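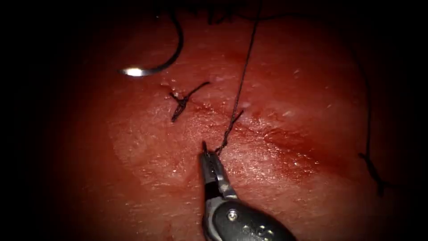

缝合打结时，第一个结应该拉多紧？

拉到两侧创缘刚好贴合为止，再紧就会勒住组织里的小血管，反而妨碍愈合。

第四章　间断缝合与打结

翻到这一章的同学，手上大概已经磨出一点薄茧了。前三章我们讲了器械的握法、切开的层次和止血的几种办法，练习室里的模拟垫也被大家划得差不多了。从这一章起，我们要把划开的东西再合起来。许多人以为缝合是手术里最轻松的一段，主刀松一口气，灯光也好像柔和了些；可是带过学生的老师都知道，病人日后恢复得怎样，有不少是在这一段里定下来的，所以还请各位泡一杯茶，慢慢读。

4.1　先认识针和线

弯针是一段弧。这句话听上去像是废话，可初学的人十有八九是把它当直针来用的：针尖扎进去，手腕不转，硬往前推，结果组织被撕开一个小口，针身也容易弯。正确的做法是让针顺着自己的弧度走，手腕像拧门把手那样带着它转过去。进针时针尖与组织表面尽量垂直，出针时再顺势把弧转完。请先不要穿线，拿一枚空针在模拟垫上走几遍，走到手里觉得“它自己会过去”的时候，再接着往下学。

弯针分几个部位：针尖、针体，还有与线相连的针尾。夹持的位置一般在针体靠后三分之一处。夹得太靠前，能走的弧就短了；夹得太靠后，靠近针尾的地方比较脆弱，容易变形。暂时不用的针，要放在自己看得见的位置，针尖不要朝着下一步要去的方向。

线的种类很多，粗看分为可吸收与不可吸收两类，又各有单股与多股编织之分。单股线表面光滑，穿过组织时阻力小，但打出来的结容易松，往往要多打一道；编织线柔顺、抓得住结，缺点是股与股之间有缝隙，污染的伤口里要慎用。本书配套练习包里的线由 Kerden 提供，深色，编织，在红色的模拟垫上看得很清楚，适合头几周用。等手熟了，再换细一些的。

4.2　间断缝合的道理

所谓间断缝合，就是一针一结，各管各的。它比连续缝合慢，线也用得多，好处在于万一有一个结松脱，左右的结还在那里守着，整条切口不至于一下子敞开。第一次学缝合的人，我总劝他从间断缝合学起，因为每一针都是一次完整的练习：进针、出针、拉线、打结、剪线，做完一轮，回头看看，再做下一轮。

针距和边距是这一节的关键。边距指针眼到创缘的距离，两侧要对称；一侧深、一侧浅，合上以后就会出现台阶。针距则要看组织的厚薄与张力，教材里的数字只能作参考。我在 Plakow 教学中心带课的时候，常请学员把缝好的垫子翻过来看背面，正面整齐而背面歪斜的，多半是进针深度没有掌握好。

4.3　结是怎样成立的

方结由两个方向相反的单结叠成。第一个单结负责把创缘拉拢，第二个单结负责把它锁住。两个单结若是同向，便成了滑结，看着也像样，轻轻一扯就会走。外科结在第一道上多绕一圈，摩擦更大，张力较高时第一道不易退开，编织线和单股线都可以用。

收结时，两根线要向相反方向水平地拉，力量均匀，结才会平平整整地落下去。一边用力一边不用力，结就会立起来，歪在一侧。初学者还有一个毛病，就是急着剪线，线尾留得太短，结一松便无从补救；当然也不要留得太长，长线尾埋在组织里，会增加异物反应。

用器械打结与用手打结，道理是一样的，只是少了指尖的触觉。钳口夹线，要夹在以后会剪掉的那一段，不要夹在将来受力的部分，编织线被夹毛了，强度是要打折扣的。拉线时眼睛看结，不看钳子；结落到组织表面，两侧创缘轻轻靠上，手就该停了。深部视野狭窄，拉线的方向常常受限，这时不妨先想好线要往哪边走，再动手。

4.4　本章的练习安排

本章配有 11 个练习，难度依次增加。练习 1 至练习 2 不用切口，只在平整的垫面上打结；从练习 3 起使用 Cassim 模拟垫，垫上有现成的直线切口。请准备一本练习记录，写下每次用的线、针距和自己觉得别扭的地方。写得潦草没有关系，几周之后翻回来看，会很有意思。

全部做完，一般要打 600 个结。听起来吓人，分到每个晚上其实也就一杯茶的工夫。练习室的垫子请在用后平放，不要卷起来，卷过的垫子切口会张开，下一位同学就不好用了。

进入 4.5 节之前，请先复习第二章关于组织层次的内容，并对照附录中第 49 页的 Skomura 练习记录表，把前两个练习做完。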